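Budgeting for a two-arm bench: tips before you spend

I love this stage of a project, when it's all lists and pencil marks! If you're pricing up a pair of small arms for a workshop bench, start with the job you want done and work back to the kit. Ours is packing a school bag, and it has shaped nearly every line of the budget.
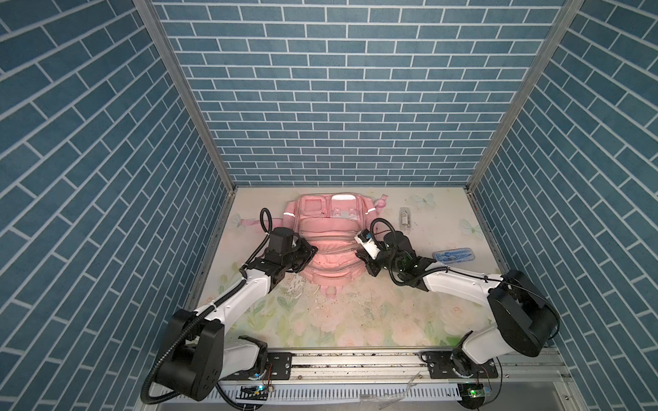
Gönül Sönmez
Workshop tips editor

A soft bag is a brilliant thing to plan around, as it flops and folds and has zips in awkward places. One arm can steady the fabric while the other brings the pencil case, so price two arms from the start (adding the second later meant a new rail for us, and that hurt).

Ask every supplier for the same things in writing. I had quotes from Hundley and Grimard, and they only became comparable once I'd asked both for arms, grippers, cables, mounting plates and delivery as separate lines. Do the same with spares! We keep 2 sets of gripper fingers in the drawer and I'd happily keep more.

Buy the practice items early, too. Calculators, sharpeners and geometry sets are cheap, and they'll show you how wide your gripper needs to open long before you sign for one.

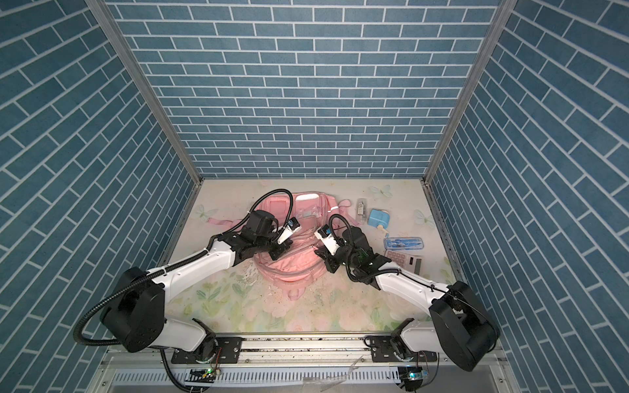
Cable runs are where I underspent. A joint that swings needs slack, and slack needs somewhere to go, so measure with the arm at full stretch and then add a bit. Slotted tray along the front is lovely stuff for the thin wires, and you can cut it to length with a fine saw.

Wrist cameras deserve their own line in the plan. Try one on loan first if you can: Clatau let us have theirs for 14 days, and I learned more from that than from all 11 brochures on my shelf. Point it at mesh, piping and plastic buckles as well as plain cloth.

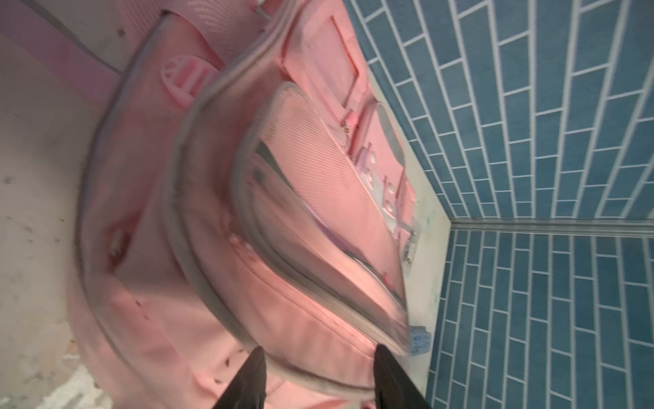

Small costs worth writing down

Floor mats, wipes and a soft brush for the rail
Spare screws for the mounting plates
A second school bag, same model
50 cable ties (you'll use them)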